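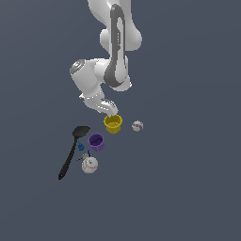 Gripper over the yellow cup, overview camera, simulated tabletop.

House Rules for Simulated Episodes: The Questions We Keep Getting

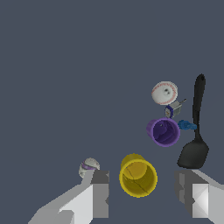 3 min read

Most of what follows was written by Domnica Iordache. The rest was added by people who broke one of her rules and had to write the entry on it. If your question isn't covered, ask in the channel before you hit record.

Why are there rules for a simulator? Nothing can break.

Data can break. A bad episode costs nobody a finger, but it sits in the training set looking exactly like a good one, and it will still be there when you've moved on to another job. Slamet Simanjuntak spent most of January pulling bad episodes out of the Prollier set by hand. He'd like you to read this page.

How many episodes make a set?

500 for a single task on a single layout. 700 if the layout gets shuffled. You may record more. Please don't record 499 and copy one. We check now, and you can guess why.

Can I tidy the objects before I start?

No. The layout is generated from the seed, and the seed is written into the log. If you nudge the spatula out of the way because it annoys you, the log describes a table that never existed. Be annoyed and carry on.

What do I call things?

Use the plain name from the object list. Cups go by color: "yellow cup," "purple cup." If there are two balls, say which one ("the ball with red stitching," "the ball with purple on it"). "The ball" is not a name when there are two of them. "The other ball" is worse, and we have seen "the other other ball."

What if I can't tell what something is?

Look it up by its ID. If the list is no help either, write "small blue object" or whatever plain thing you can stand behind. The small stuff gets a lot of creative writing. One gray metal item was logged as a key, a tool and a "doohickey" in the same afternoon, by the same person, who has asked to remain unnamed in this FAQ. (Hello, Rodrigo.)

Do I have to check both camera views?

Yes, every time. The overview tells you where the arm is in relation to the objects. The gripper view tells you what's between the fingers, and it's also very good at hiding things behind them. An object you can't see in one view hasn't left the table. Check the other view before you file a missing object report. Verna Whitlock closed 21 of those last quarter and found every single object.

The fingers are right over the cup. Can I mark that as a grasp?

No. Over is over. A grasp needs contact on both fingers in the contact log. Judging from the picture alone gets you into trouble, particularly with a cup, where a fingertip slightly inside the rim and a fingertip just above it look the same from across the table.
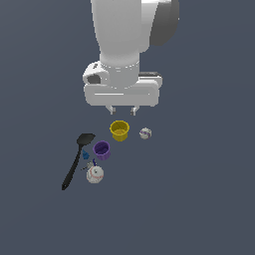
The same goes for releases. Open fingers mean open fingers. They don't tell you whether the cup was put down, dropped or never picked up in the first place, so go back through the log and find the contact change. If there isn't one, the episode has no grasp in it and the label should say so.

Should I delete failed attempts?

Keep them, label them "fail," and pick a reason from the menu. "Other" is on the menu for emergencies. It is currently our most popular reason.

How long do raw logs stay on the server?

14 days on Lurus, then they go to the archive. Getting a file back from the archive means sending a request to Kurniawati Khoo, who will grant it promptly and remember it for years.

Do these rules apply on the real arm?

All of them do, along with the safety sheet posted in the Dresel room, which is longer and has far fewer jokes. Read that one first if you're headed over there. Simulator habits travel with you, and the reset button doesn't.

Who do I argue with?

Domnica. Bring a seed number.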